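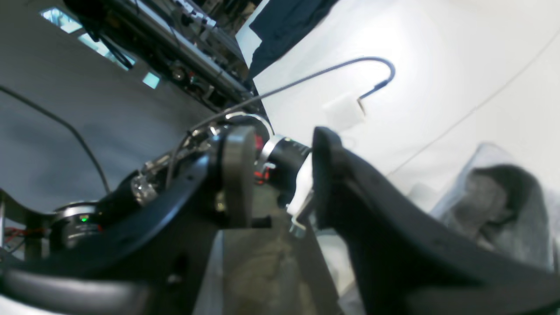 Lamont laundry and clothing exchange to stay open through winter

The clothing exchange on Wilier Street in Lamont will stay open over winter after the town council agreed to extend its lease on the old post office building.

Councillors voted in May to let the exchange keep the ground floor at its current rent. The lease had been due to run out at the end of the month, and the building was going to be offered to commercial tenants.

The exchange lets people bring in clean clothes they no longer wear and take home the same number of items. People who have nothing to bring can still take what they need. There is no charge and no sign-up. A small laundry at the back has 3 washers and 2 dryers, which anyone can use during opening hours.

Tahmineh Amini has managed the exchange since it opened. She told the council meeting that demand always goes up when the weather turns, mostly for children's coats, work pants and bedding.

"We get families who moved here for the season at the packing sheds and didn't bring anything warm," she said. "They come in on a cold morning and they need a jacket that day. Sending them to the next town doesn't help much when the bus only goes twice."

The next nearest place offering free clothing is in Stetura, 32 kilometres away.

The council's property manager, Pieter Brouwer, had recommended against the extension in his first report. He said the building needed work on its roof and front steps, and that a commercial tenant would be expected to pay for part of it. His second report, tabled at the same meeting, set out a cheaper repair plan that could be done with the exchange still in the building.

Under that plan the gutters and the worst section of roof will be fixed first. The steps will be replaced later, and a ramp will be put in at the side door. The exchange will close for a few days while the ramp is poured, with dates to be posted on the door.

Brouwer said he was comfortable with the change. "The roof was the part I was worried about. The rest can be staged. We'd have been doing the ramp for any tenant."

Two councillors voted against the extension. Both said they supported the exchange but wanted the lease to go to market so the council could see what the space was worth.

The new lease runs for 14 months. The council will look at the rent again before it ends.
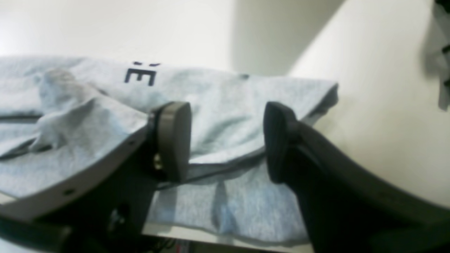 Amini said the exchange is well stocked with summer clothing and has asked people to hold on to shorts, T-shirts and sandals until spring if they have room at home. Shelf space is tight and the back room is needed for winter stock.

Items most needed at the moment are men's work boots, rain jackets in all sizes, school sweaters, wool socks and single bed blankets. Pillows, underwear that has been worn and car seats can't be accepted. Clothes should be washed before they are dropped off. Anything torn or badly stained can go in the rag bin beside the side door, which is emptied by a Cleltoditz recycling firm and sold as workshop rags. Money from the rags pays for detergent.

A mending table will also start up again once the evenings get darker. It ran last winter with two borrowed sewing machines and was used mainly for zippers and hems. Amini said around a dozen people came on most nights, and some of them brought mending that belonged to their neighbours. She would like to hear from anyone who can replace a coat zipper and is willing to show others how.

The exchange has dropped its early evening hours on the last night of the week, when few people came in, and added an extra hour in the mornings. Doors now open at 8 a.m. The laundry takes its last load at 4 p.m. so the dryers can finish before closing. People with a lot of washing are asked to come before noon if they can.

Donations can be left inside during opening hours only. Bags left on the front steps overnight have been getting rained on and most of what is in them has to be thrown out.

The council will discuss parking on Wilier Street, including a request for a loading spot outside the exchange, at its next meeting. Written comments can be handed in at the front counter of the council office.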